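How a Robot Practices Picking Up a Cup
Rultness Learning Pages, for readers ages 8 to 12

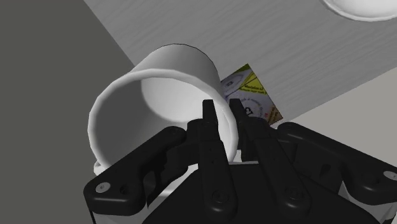 A Practice World Inside a Computer
At the Rultness laboratory, robots learn many of their first lessons in simulation. A simulation is a world made by a computer, a little like the world in a video game. The table and the white mug are drawn by the computer, and so is the black gripper. A gripper is the part of a robot that does the work of a hand. It has two slender fingers, and it has to manage with those.

The computer also follows rules about how things move. If a make-believe mug is pushed too hard, it slides or rolls. If a make-believe finger lets go, the mug drops. No real dishes are broken, and the same lesson can be repeated many times in one night.

Why a Mug on Its Side Is a Hard Problem
Think about how you pick up a mug that has tipped over. You might pinch the rim, or you might slide your fingers inside the opening. You decide so quickly that you hardly notice you have made a choice.

A robot must work out that choice from camera pictures. The inside of a white mug is white too, with soft gray shading, and the robot must learn that the shading means "hollow." It must also learn which things on the table belong to the task. A printed box close to the mug may be colorful, but the robot was asked for the mug.

The Question the Researchers Asked
The study was led by Bohdana Kovalchuk and Haris Vukadinović. It is called Bindbridge. They wanted to know whether a robot learns better when the practice world keeps changing.

They trained two copies of the same robot program. The first copy practiced with the mug in 3 positions. The second copy practiced with the mug in 18 positions, including many in which it lay on its side. Both copies were given 494 practice tries, so neither had more practice than the other.

A test like this is called a fair comparison. Only one thing is different between the two copies, so the researchers can see what that one thing does.

What They Found
Each copy was then tested with the mug in 7 new positions that it had never met before. The first copy lifted the mug in 3 of them. The second copy lifted it in all 7.

During practice, the second copy made more mistakes. Its lessons were harder, and it dropped the mug often in the early tries. The researchers expected this. You may have noticed the same thing when learning to catch a ball thrown from different places.

What Is Still Unknown
A computer mug is simpler than a real one. Real mugs may be wet, chipped or heavier than they look. The researchers plan to repeat the test with a real gripper in July.

Words to Know
Gripper: the part of a robot that holds things.
Rim: the edge around the opening of a cup.
Simulation: a world made by a computer, used for practice or testing.
Fair comparison: a test in which only one thing is changed.

Try It at Home
Ask an adult for a plastic cup. Lay it on its side and pick it up using only your thumb and one finger. Turn the cup to face another way and try again. Write down where you placed your finger each time.

Page reviewed 12 May 2022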